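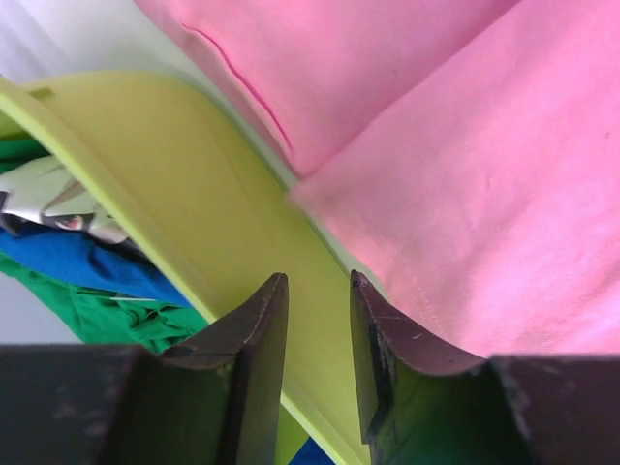
La laine a ouvert la semaine sans conviction sur la place de Vatton, où l'indice des fibres a cédé quatre points lundi, à 805, dans des volumes que les courtiers qualifient pudiquement de saisonniers. Le coton a fait à peine mieux. Entre un tissu rose pâle replié près de son panier et la balle de matière brute qui se négocie en bourse, il y a une longue chaîne d'intermédiaires, et chacun d'eux assurait lundi avoir vu venir la baisse.

Le groupe Siriven, premier acheteur de la région, a réduit ses commandes de juin à 2705 tonnes, contre 3000 un mois plus tôt. La direction parle d'un « ajustement technique ». Ses fournisseurs ont employé d'autres mots – plus courts, pour la plupart.

« Tout le monde attend que le voisin achète », résume Salamatu Amegashie, analyste chez Kikard, qui maintient sa prévision d'un rebond à l'automne. Elle l'avait déjà maintenue au printemps, et l'hiver d'avant.

Les regards se tournent vers Thaler, dont les stocks, estimés à environ 800 tonnes, pourraient être remis sur le marché avant la fin du trimestre. La société n'a pas souhaité commenter. Son titre a pris 2 % dans la matinée, puis les a rendus après le déjeuner.

Le fret, lui, continue de grimper, ce qui permet au moins aux transporteurs de passer un bon début d'été. La prochaine adjudication est prévue jeudi à 10 heures.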